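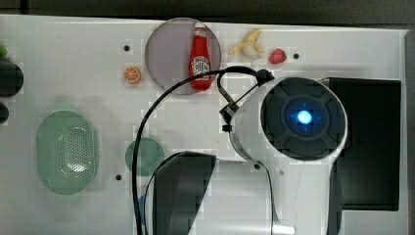
3.2 Materials and table layout

Figure 3. Toy food and tableware on the white table, with the ketchup bottle on the round plate and the oval strainer basket at left.

The play food was chosen by Wanda Ziółkowski and Thư Võ from sets already in use at the Prarkville playroom. We wanted items that adults name quickly and in the same way. In a naming test with 40 adults, pieces that drew more than one common name were dropped. The banana, the strawberry and the orange slice all passed. The ketchup bottle was kept as well — it was the only condiment in the final set.

Tableware was limited to translucent pieces in pale colors, so that the food would stand out from whatever held it. The plate in Figure 3 is lavender-gray and the strainer basket is mint green. The basket has small holes across its central area, and in the naming test it was called a strainer, a colander or a basket. We accepted all three names when scoring.

Each layout was written up as a short list of items and the places they rested. A bottle lying on a plate was scored as "on the plate" whichever way its cap pointed. Fruit lying directly on the tabletop was scored by its nearest neighbor, so the banana in Figure 3 is "next to the plate" and the strawberry is "next to the banana."

Phúc Hoàng and Chia-jung Hsueh scored all 600 layouts separately. They disagreed on 5, mostly over items lying midway between two others, and Sang Từ settled these before the analysis in Section 4.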